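Pevia Two-Arm Bench Kit

The Pevia is a tabletop kit with 2 arms on a shared front rail, sold by Jostden for teaching labs and small research groups. Each arm ends in a parallel gripper. The kit ships in two boxes with a combined packing list of 494 parts, most of them screws, cable clips and ties.

Assembly is done with the hex keys in the box. Bolt both bases to the slotted rail first and leave them finger-tight until you have checked that each gripper can reach the middle of the table. Then tighten and route the cables. Leave a loop of slack above each wrist, or the cable will pull when the gripper turns.

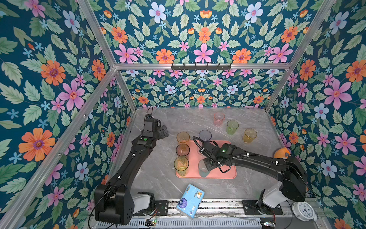
Light tableware is a good first job for the kit. We suggest translucent plastic tumblers and a tray with a raised rim. Clear and pale cups are harder for most vision software to pick out than strong colors, so mix them early. Patterned walls also make the job harder, and plain panels are available if you want to start simple.

The control software, Istau, runs on an ordinary desktop computer. It records both arms together and plays a recording back at full or half speed. Saved sessions can be exported as plain files.

Price: $1,123 with rail and both arms. The enclosure posts are sold separately. Orders placed now ship in 26 days.

Last updated: August

Comments

Ningsih Majimbun
Does the rail fit a Menon table, or do I need the adapter plate?

benchrat
You need the plate. Mine went on fine with it, but the bolts supplied were a bit short.

tk_lab
Half speed playback is the part I use most. Wish the manual had an index.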